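Change the Pads Before They Look Worn
by Hui-mei Yang 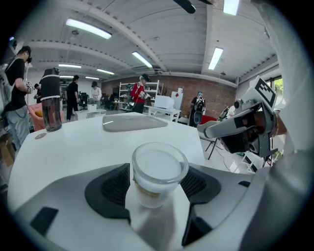 A clear cup of white liquid between the two mesh pads of a hand-held gripper.

Most maintenance sheets for hand-held grippers treat the finger pads as a part you replace when it fails. I think that is the wrong trigger. Pads should be changed on a count of grips, and the count should be low enough that the pad coming off still looks fine.

A plastic cup with liquid in it is a hard test for a pad. The wall is thin, so extra squeeze is not available to cover for lost friction. Squeeze harder and the cup goes oval, the level rises, and the liquid is on the table. A stiff box will forgive a tired pad for weeks. A cup will not.

At Woltitz we ran pads to failure for most of a spring. The log showed a pattern that should have been obvious. Drops were rare. What crept up was the closing distance. By the last stretch of a pad's life, operators were closing 4 mm further on the same cup, and none of them had noticed doing it. Their hands had corrected for the pad. Every recording from that stretch carried the correction with it, and a policy trained on those recordings learned to crush cups slightly.

Kwok-wai Hung, who keeps the grippers at Dreteck, disagrees with me on this. His view is that pads wear at different rates depending on the object, and a fixed count throws away good parts. He inspects by eye and by thumb each morning and changes what feels smooth. I have used his method. It works when he does it. On the two shifts he missed in May, three worn pads stayed in service.

Our present routine is short. Wipe both pads with a damp cloth every 40 grips and let them dry. Every 100 wipes, change both. Never change one side alone: a new pad facing an old one pulls the cup toward the new side as it closes, and the operator will twist the wrist to hide it. After fitting, close on a steel gauge and check that the fingers meet it together. Then run 7 lifts with a cup of water before anything is recorded.

The cost objection is real but small. A pair of pads is cheap next to an afternoon of recordings that have to be thrown out. The harder objection is that counting is dull and people skip it. We moved the count into the recording software, and it now refuses to start a session past the limit. There were complaints for a week.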